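The Landlord of Small Rooms

The man who rents out the upper floors of the old Mokoena building in Zamudville would like it known that he never meant to become a landlord. He meant to open a piano store. He bought the building for the freight elevator, sold 2 pianos in his first year, and found that people kept knocking to ask what he wanted for the space upstairs.

"I said a number I thought would make them leave," he says. "They asked if they could have the key by February."

He now has 526 names on a waiting list he keeps in a ledger, partly because the spreadsheet frightened him. The tenants are bookbinders, tax preparers, a choir, and a man who tunes accordions and is asked to do so before nine in the morning or after six at night. Rooms are small and come with walls, a door and power. Anything beyond that is a conversation.
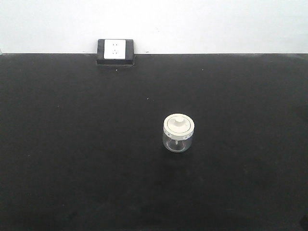

Ask him what makes a tenant stay and he gives the question more thought than he gave the piano business. It is rarely the rent. People leave over the hallway, he says, or over the bathroom schedule, or because the choir has discovered Latin.

"I had a couple move out over a doormat. Their own doormat. They couldn't agree on it and I suppose the lease was easier to end than the marriage."

He asked not to be named, on the grounds that he is already too easy to find. We talked in the stairwell, where he does most of his business, and were interrupted by a dispute over a bicycle. He ruled against the bicycle.

Across the river in Trokatdale, a developer has opened something called Brerkeo, which offers the same idea with a juice counter and a membership tier. He went to look. He was given a lanyard.

"Very nice people. They told me I'd joined a community. I was in there twenty minutes and I have had 287 emails."

Did any of it tempt him? He admits to the lighting. His own bulbs are whatever was on sale, and a portrait painter on the third floor has complained that all her sitters look unwell.

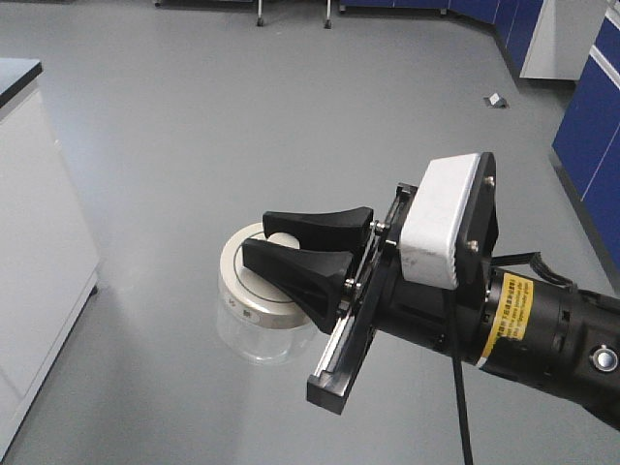
On one of the upper floors, over smooth gray flooring.

The building has its admirers at city hall, or at least its correspondents. Last year's letter concerned the fire doors, which he replaced, and the sign, which he did not. It still says PIANOS. He gets about 876 dollars a year in tuning referrals out of it and sees no reason to stop.

He is less relaxed about the elevator. It was the whole reason for the purchase, and it has developed a habit of stopping between floors, where the choir once rehearsed most of a Christmas program.

"Best they ever sounded," he says. "I told them so and they took it badly."

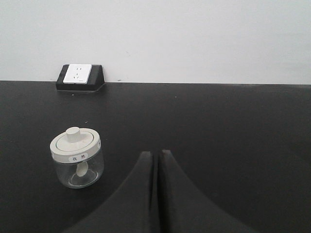 Off-white wall, dark tabletop, and power at the back edge.

Would he sell? Someone from Brerkeo has asked, in one of the emails. He read it standing up, he says, then went down and dusted the last piano, a walnut upright that has been in the window since he opened. It is still for sale. A woman came in last month to ask the price and left with a room on the second floor.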